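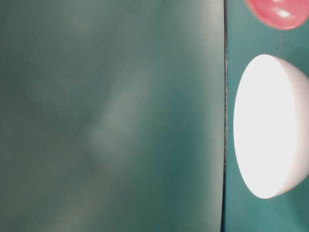

Teal craft table, yes or no?

marrowfat_jo
So I finally painted the big table in the back room and I'm in love with it, but my sister says it looks like a swimming pool. The color is Undley from Sketance, matte. I keep everything small in white bowls on it (glue, paint bottles, clips) and the white just pops! She thinks I should go over the whole thing in cream. Opinions please, I have half a can left.

henokgudeta
Keep it. Cream shows every drip of glue. I had a cream bench for 7 years and hated it for all of them.

tansy189
Gonna disagree with Henok. Strong color under your work messes with your eye — I mixed a whole batch of pinks on a green table once and they looked totally different in the kitchen. Plain white or gray for me.

marrowfat_jo
Huh, I hadn't thought of that. I don't mix much color though, mostly I squeeze it straight from the bottle.
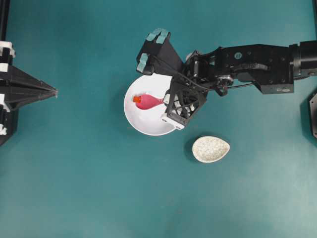 The pink one with the orange cap is my favorite, and I can spot it from the doorway now, which never happened on the old brown top. And a bottle on its side in a bowl doesn't roll off onto the rug — I've lost enough of them that way.

tansy189
OK, the bowl thing I'll give you. I'd still want a lid on glue.

pellworm
Did you seal it? I used Miltetti wax on mine and it went sticky by August.

marrowfat_jo
Not yet! Was looking at the Abdella clear coat but the reviews are all over the place.

henokgudeta
Abdella is fine, two thin coats, and leave it overnight before you put any bowls back.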